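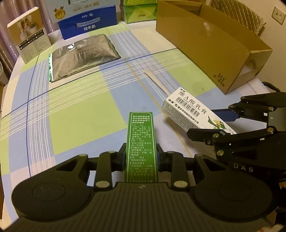
Ticket 2468 – left finger pads slipping on narrow cartons
Opened 3 February 2021
Status: open, waiting on parts

Hi all, me again with the hand-held grippers. I've been comparing the Herkeline pads with the Kostley ones on pharmacy boxes, and the narrow green medicine box is the one giving me grief. It clamps fine lengthwise, then creeps when I tilt past 10 degrees. The white cream carton, held in the other gripper, doesn't budge!

Tried so far:
Wiped both pads with alcohol – no change.
Swapped left and right pads. The slip moved with the pad, so I'm pretty sure it isn't the linkage.
Bumped the grip setting from 9 to 26. Holds better, but the box starts to bow and I don't love that.
Rolled the controller back to the December firmware. Same thing.

Next up is a fresh pair of Kostley pads (Drorkcombe has them on order), then the whole set again on the Reuter controller. Could someone tell me if the pad screws take thread lock? The manual skips it and I'd like to know before I pull them again.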